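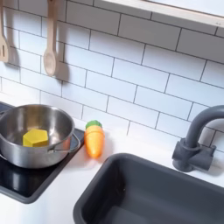 Kochgerät aus Holz vor weißen Fliesen

Trockentraining mit der Luftpistole, Teil 3

Wer im Februar auf dem Stand steht und friert, entdeckt seine Liebe zum Wohnzimmer. Der Abzug lässt sich auch dort üben, und die Nachbarn bleiben gewogen.

Zuerst: Druckluftkartusche abschrauben, Ladeklappe öffnen, nachsehen. Dann noch einmal nachsehen. Diabolos kommen in ein anderes Zimmer. Abzug auf Trockentraining stellen und die 500 Gramm mit dem Prüfgewicht kontrollieren.
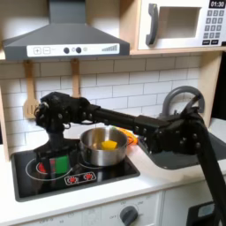
Edelstahltopf mit gelbem Klötzchen

Nun eine weiße Wand suchen. Eine Scheibe braucht es anfangs nicht, sie lenkt nur vom Korn ab. Waffe heben, ausatmen, in den Haltebereich sinken, Druck aufbauen. Zuckt das Korn beim Auslösen, war es der Finger. Es ist immer der Finger, auch wenn Aurelio Soler bei uns im Verein seit Jahren den Griff verdächtigt.

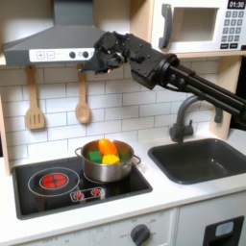 Ausgabe 40, Seite 3

Nach acht Sekunden ohne Schuss absetzen – wer länger hält, übt Zittern. Insgesamt 40 Auslösungen am Abend reichen, mit Pause nach jeder zehnten. Wackler kommen ins Schießbuch, auch die peinlichen. Zum Schluss Waffe entspannt in den Koffer, Koffer in den Schrank, Schlüssel abziehen.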